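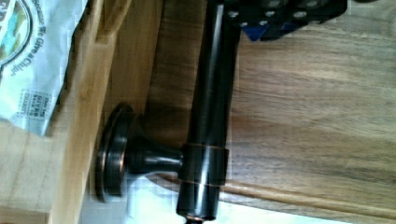

Gripper close to the upper end of a cabinet handle, wrist camera view.

Conport Counter Work Rule Set
For robot arms used at kitchen counters, drawers and cabinets
Sold by Vatetti. In stock.

The Counter Work Rule Set is a printed and digital package for labs, test kitchens and training rooms where a robot arm works on household tasks. It covers how to lay out the counter, how to check the arm before a session, how fast it may move near handles and glass, and who may step in when something goes wrong.

The set is written for the people who run sessions. Programming is covered only where a rule depends on a setting in the controller.

What's in the package
Handbook, 174 pages, spiral bound
23 laminated rule cards, letter size, punched for a wall hook
Session log pad, 200 sheets
Floor tape, yellow, one roll
Digital copy of the handbook and cards for one site

Layout rules
Cards in this group deal with the counter itself. Everything the arm will handle goes on the layout sheet before the session starts. Everything else that stays on the counter goes on a second list, marked "fixed," and the arm is given a keep-out distance from each item on it. Glass is always on the fixed list unless the task calls for it.

Appliances with a heating element are unplugged for the whole session. A toaster used as a target for toy food is treated the same way as a toaster used for bread. Power cords are either taken off the counter or tied back, and the person doing it initials the log sheet.

Drawers and doors count as moving parts. If one is left open between tasks, its position is written down, and the arm does not travel across it at full speed.

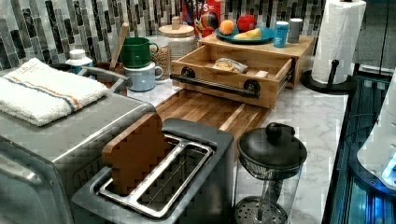

Photo courtesy of Conport

Loose cloth gets its own card. Towels may stay on a flat surface if they are folded and outside the reach of the gripper. If a task needs a towel, the wrist is checked for snagged threads when the task is over.

Food packaging is allowed. Bags and wrapped items should be whole, and a bag that splits is replaced before the next run. Crumbs on a drawer bottom can change how an item slides and will show up in your results.

Handles and pulls
This part of the handbook was rewritten for edition 3. It gives a default limit of 200 mm per second for any approach to a handle, and a lower one, set by the site, once the fingers are on either side of the bar. The site limit goes on the front of the log pad.

Polished metal handles can reflect enough light to upset a wrist camera. The handbook asks for a test approach under the same lighting that will be used in the session, with blinds and lamps left as they are afterward.

The force limit is set with the drawer loaded as it will be for the task. Setting it on an empty drawer is listed as a common error, along with pulling at an angle and letting go before the drawer has stopped.

Cables and overhead reach
Cable bundles are checked at the start of the day and again after any change to the arm's path. The arm is moved by hand or at its slowest setting to the far corners of the counter while a second person watches the cable. Slack that touches the counter is allowed only if no item to be moved stands inside the loop.

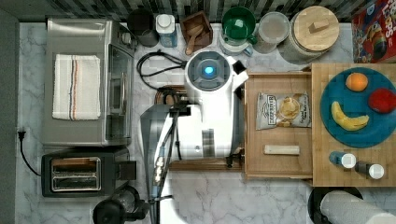
Can one person run a session alone?
Only for tasks that have already been run and signed off at that counter. A new task, a new gripper or a changed layout calls for two people, one at the controls and one with a hand near the stop button.

Fit with other rules
The set does not replace the robot maker's manual, your own risk assessment or any law that applies at your site. Where two limits differ, use the lower one. Cards can be marked with site limits using a wet-erase pen.

Related items
Quan handle practice board, with knobs, bar pulls and cup pulls
Nokano stop button extension, table clamp included
Extra log pads, single or by the case
Replacement cards, sold one at a time (give the card number when ordering)

Ordering and updates
Orders placed before noon Thursday ship the same week. Edition 2 owners can buy the revised handle section and its cards without the rest of the package. The next list of corrections comes out in January and will be sent to all registered sites at no charge. To register, use the number inside the back cover of the handbook.

Returns are accepted on unopened sets. Digital copies cannot be returned once downloaded.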